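1/ Some notes on returns packaging for small textile sellers, after a spring spent changing ours. Mostly dimensions, board and glue. Mute as required.

2/ Background. Zemovwood sells tea towels, napkins and light throws by post. Last year we sent out 3954 parcels and had 787 back. That is nearly a fifth, normal for household cloth sold online, where the colour on a phone never quite matches the colour on a kitchen chair.

3/ The cost of a return has little to do with postage. The postage is fixed and known. The expensive part is the condition in which the item arrives, which depends on how the customer packed it, which depends on what they had to pack it in.

4/ When the outgoing packaging is destroyed by opening, people use whatever is in the cupboard. We have had napkins back in bread bags, a padded envelope two sizes too small, and a cereal box with the cereal dust still in it. Each of those is a wash, a press and a refold before resale.
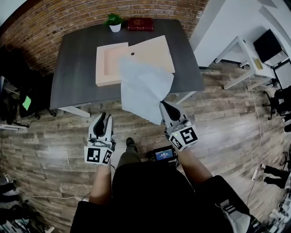
5/ So the first requirement is a carton that survives being opened. Ours used to have a glued tear strip. It opened nicely and could never be closed again. We dropped it in February and went to a hinged lid with a tuck front, no glue on any face the customer touches.

6/ Second requirement: the depth has to suit the cloth as the customer folds it, which is thicker than the cloth as we fold it. A throw we can get down to 40 mm comes back at 60 or more. If the box only closes on a factory fold, it will not be used.

7/ We settled on 65 mm for throws and 35 mm for everything else. The 35 mm one posts as a small parcel either way. The void on the way out is taken up with one sheet of tissue, laid flat. No shredded paper. It gets into the weave.

8/ Board grade. We tried three. The lightest creased at the hinge after two openings and went soft in a damp porch. The heaviest was fine but sprang open unless taped. The middle one, E-flute, holds its crease and stays shut while you look for the tape.

9/ Drellarico quoted for the E-flute with a peel-and-seal second strip under the lid. Customers like these. My reservation is shelf life – the adhesive picked up lint in our store and had lost a good part of its grab by the end of the summer. Order less, more often.

10/ Printing. Return instructions go inside the lid, in black, at 11 point or larger. A loose leaflet is thrown away with the tissue. Ours now reads: fold the cloth in half, then in half again, place it in the tray, close, seal, stick the label over the old one. Nothing else is on there.

11/ Labels. Putting the new label over the old one matters more than it sounds. With both barcodes showing, the sorting machine picks one, and parcels went back to the customer who had just posted them. A printed outline the exact size of the label fixed most of that.

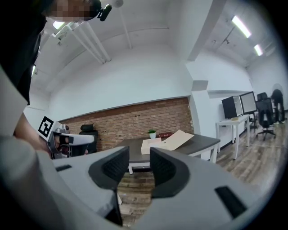 Thampi replied that peel-and-seal is a waste at this volume, and that a roll of paper tape costs less per parcel even if you put a strip of it in every box.

12/ Fair point on cost. A pre-cut length of gummed paper tape does come out cheaper than the second strip. It needs wetting, though, and our test group mostly reached for clear plastic tape instead, which then has to come off before the board is recycled. I would call it even.

13/ Results so far. Since the change, items needing a full wash have dropped by more than half. Items needing only a press have gone up, as you would expect. Creases are cheap. Smells and crumbs are not.

14/ What did not improve: the number of returns. Better packaging has no effect on whether someone likes the colour. For that we now send swatches on request, and I will write those up separately once there are enough orders to say anything.

15/ One error to own up to. The first batch of the 35 mm carton was specified on internal dimensions and cut on external. The napkins fitted. The napkins plus tissue did not. Put the word "internal" on the drawing next to every figure, including the ones where it seems obvious.

16/ Drawings for both sizes are on the Jokgate page, with crease allowances for E-flute only. If you use a different board, redo the allowances before you send anything to be cut.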